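Limescale in the kettle and the coffee machine: citric acid or shop descaler?

Last updated: 5 January 2019

fennel_row
Hello all. We moved to Fluvdale last year and the water here is very hard. My kettle gets a white crust after 2 weeks and I am tired of scrubbing it. Until now I bought the Pumier liquid, but a neighbour told me that plain citric acid powder does the same work for less money.

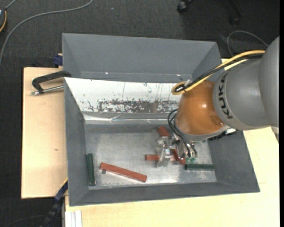 My questions are how much powder I should take for a normal kettle, and if I can use the same mixture in my coffee machine, a Carbone. The booklet says only "use a suitable descaler", and this does not help me much.

oldtap
Fill the kettle half way, boil it, switch it off and unplug it. Then put in 35 grams of citric acid, slowly, as it can fizz up. Leave it for twenty minutes, pour out, rinse well, boil fresh water once and throw that away. I have done it like this for years.

marrowbone9
For the kettle I agree, but 35 grams is too much in my opinion. One heaped tablespoon is enough if you do it every month.

For the coffee machine I would not do it. With hot citric acid you can get a different deposit inside the thin pipes, and this one is harder to remove than the first. I had to give up a machine that way. Buy the proper liquid for it.

oldtap
A month's crust in my village does not go away with one tablespoon, I have tried. About the machine, you can use it cold and weak. Mine has made 3,000 cups, more or less, and it is still working.

marrowbone9
Then you are lucky, or your pump is stronger than mine was. The booklet for mine said lactic acid only. Fennel_row, please write to the maker before you try anything. A new machine like mine was 182 pounds, and a bottle of descaler is much cheaper than this.

quietsponge
Does anyone use the Liltum filter jug? I bought one in February and the kettle is cleaner since then, but the cartridges are not cheap. Maybe the money goes out by another door.

fennel_row
Thank you for the answers. I did the kettle yesterday evening with two tablespoons — somewhere between your two opinions — and nearly all of the crust came off. A brown ring stayed near the spout.

oldtap
Do it a second time for the ring and leave it longer. Do not scratch at it with a metal sponge.

fennel_row
I will try that at the weekend. For the Carbone I have written to the maker, and until they answer I will keep to the Pumier. I still have half a bottle of it under the sink.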